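Lists > Ekano Home Robots > Practice and Rules > Thread

Re: [ekano-practice] Draft 2 of the bedroom rules, comments please

February, 7:40 pm
Posted by a list member, Jomlow site

Hi all,

Sorry for the long silence, I've been reading Draft 2 in bits between sessions and scribbling in the margins. First the message I'm answering, for anyone who joined since:

> Draft 2 of the bedroom rules is in the shared folder. It's eight
> rules now, we merged the two about lighting. Please look hardest
> at rule 3 (what counts as a finished pick) and rule 6 (cables and
> tether). Several sites told us rule 3 is too strict for soft
> things. Also, do we want one fixed starting layout for the bed, or
> leave it to each site? I lean toward fixed. Comments by the end of
> the month would be great, after that it goes to all 236 of you as
> the working version.

Okay! Rule 3. I think the sites that complained have a point. The draft says an object is "held" when the fingers are closed and the object doesn't change shape. That's fine for a mug. It makes no sense for a plush toy, which is going to squash the moment you touch it, and if we kept the wording we'd be throwing out nearly every good pick on soft stuff. We run the toys-to-basket task on a gray sheet with a white plastic basket, and I couldn't pass a single one by the letter of the rule. 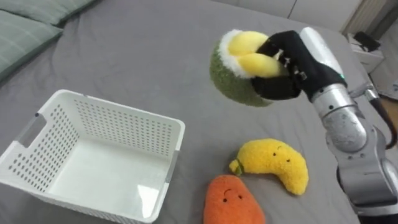 So my suggested wording would be: "held" means the object is clear of the surface and of every other object, and stays that way until the hand is over the container. Squashing is allowed. Tearing, or dragging something else along with it, isn't. I'd also add that the person marking the log writes down which part of the toy was gripped, in plain words, "top" or "middle" or whatever, no codes please. We tried codes for a while and I still have the cheat sheet taped inside a cupboard door.

On the fixed starting layout, I'm going to disagree a little. Fixed basket, sure. Pillows at the head end, sure, leave them alone between runs. But if the toys always start in the same spots, we're testing whether the robot can repeat itself, and the Deng task set already covers that pretty well. I'd rather see a zone for the toys (anywhere on the open sheet, not touching a pillow) and let people drop them in as they like. One more line I'd love to have in there: whatever has gone into the basket stays in until the run is over. I've seen people reach in to "tidy" a toy halfway through, and then the log and the video don't agree and somebody loses an afternoon over it.
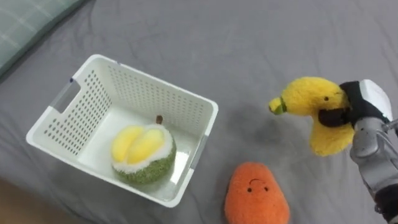

And can we please say something about the last toy? Draft 2 ends the run when the basket holds everything. It doesn't say what to do if one is left near the edge of the bed and the arm can't get to it. We call the run incomplete and keep it — I know other places delete it. Keeping it seems better to me, as long as it's marked. When you're working toward up to 3,000 runs for one task you'll want to know how often that happens, and you can't find out from files you threw away.

Now rule 6, the one I really care about. The draft says "the tether should be attached during work." I'd change "should" to "must" for anything standing next to furniture, and I'd ask for a look at the tether and the floor cable before each run, with a tick in the log. Floor cables creep! You set one down nicely in the morning and by lunch it has found its way to exactly where you put your feet. Also the draft talks about the working arm only, and I'd like a line on the other one: pick a resting pose for it, write it down, and check it's clear of the mattress before you start.
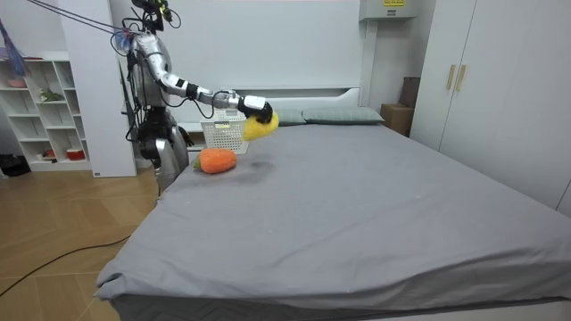 Jomlow Home Tasks Team, Ekano Practice List

Small things, then I'll stop. Rule 7 says "remove clutter from the room," and I'd limit that to the bed and the floor where people walk. Shelves with things on them are what real bedrooms have, and stripping the room bare makes the whole exercise less useful. Rule 5 still uses the old name for the Zesix checklist, so that needs fixing. And in rule 8 there's a "not" missing in the second sentence, which at the moment tells us to leave the stop button out of reach. I'm fairly sure we don't mean that.

If it helps, I'm happy to type up the new rule 3 and rule 6 as a clean page and put it in the folder next to the draft. Shout if you'd rather have it as comments in the file.

Bye for now, and thanks for doing the merging on the lighting rules, it reads much better.

Related threads
- Draft 1 of the bedroom rules: collected comments
- Who resets the bed between runs?
- Zesix checklist, new name and where to find it
- Deng task set: soft objects
- Stop button placement in small rooms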